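I caught up with the floor lead at Florlow on a Sunday, which she swears is the only day the building is quiet enough to talk. I wanted to hear about the July fault, the one that had everybody at Prirkdale forwarding emails.

"The right arm just didn't let go," she told me. "We'd asked for a sort, utensils in one bin, knives in the other, and the gripper held on to a knife for 60 seconds with the software telling us it was open!"

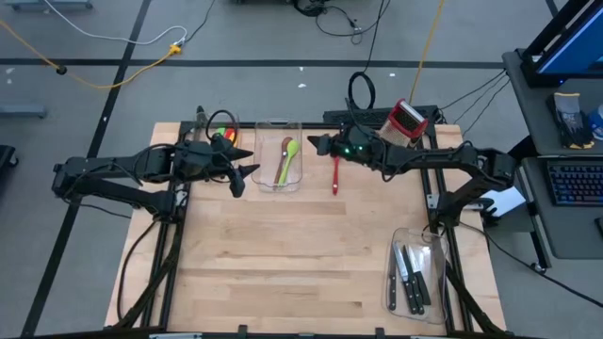 She hit the stop herself (good reflexes, I'd have run for the door). Her team spent 9 days going through logs before they found a stale reading coming off the wrist.

"So now if the reading's older than 20 milliseconds, both arms freeze," she said. "It's annoying. We get false stops all the time, and I'm keeping it."

I asked if she still reaches over the table. "Power off first. Every time."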